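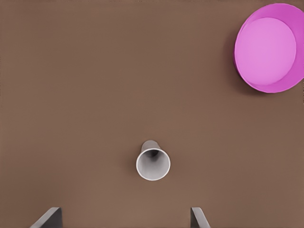
Dolores Nakamura objected at review that a pass rate means nothing if the start pose is left to whoever launches the run, and she wants the rule written down before anyone quotes a number from Narnach again. Agreed. Draft follows.

June 2018. Cup-to-bowl task, simulator, wrist view.

Start condition: cup upright and empty, bowl empty, fingers open, cup ahead of the gap and not between the fingers. A run that begins with the cup already between the fingers is void and goes in the void column with its seed. It does not count as a success or a failure.

Seeds: fixed list of 315, kept with the Abernathy config. No one swaps a seed after seeing the result. If the list changes, the version number changes and the old results stay under the old number.

Success: cup inside the bowl rim, fingers open and clear, held for 3 seconds of simulated time. Touching the rim on the way in is allowed. Tipping the bowl is a failure even if the cup ends up inside.

Retries: none within a scored run. The Flundgate scripts permit 5, so their figures can't go in the same table as ours.

Old logs: 1,611 runs have no start pose recorded. Keep them for debugging, do not report them.

Open: whether bowl position should be drawn from the full table or only where the wrist view has part of it at start. Dolores prefers the full table. I prefer the second for now – otherwise we score search and grasp together. Revisit in September.

To do: add the void column to the Prutdale template.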